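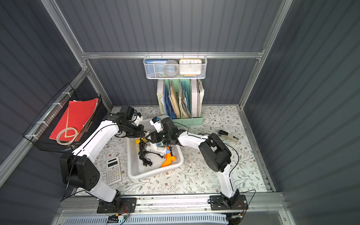
Grey corrugated panels and a leaf-patterned mat

Storing and cutting roof battens and joists: workshop tips

Timber delivered in May can still be too damp to fix. Check it with a pin meter before you sign for it. We send back anything above 18 per cent for indoor work.

Stack it flat on bearers, clear of the floor, with spacers between the layers. The spacers must line up one above the other or the boards will take a bend. We use 25 mm offcuts for this. Leave the ends open to the air and cover the top only.

Let joists stand in the building for 14 days if the heating is on. Write the date they came in on the end of the top one in pencil.
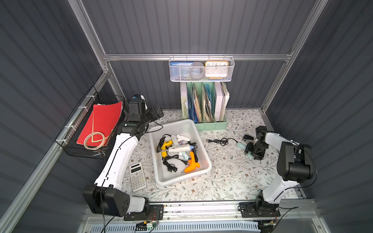
Two robot arms over the mat, with aluminium bars behind

Marking out

Use one tape for the whole job. Two tapes can differ by a millimetre or more over a long span. Mark with a knife for joints and a pencil for everything else. Put the crown of each joist upwards and draw an arrow on it at the stack.

Cut one piece, try it in place, then use it as the pattern for the rest. Don't use the second piece as the pattern for the third, as the error grows.

Keep the cutting list with the drawings. Ours run to 3 sheets for a small roof, and the top one always goes missing first. 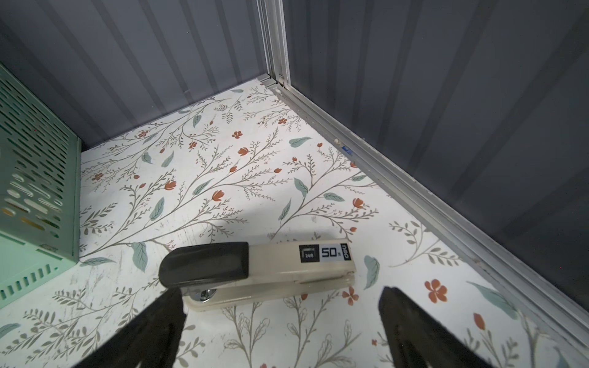

Write the revision letter on every sheet and throw the old set away the same day. At the Barta workshop the current set hangs by the saw and the spare stays in the office.

Treat cut ends with preservative before fixing. Two coats, brushed well into the grain.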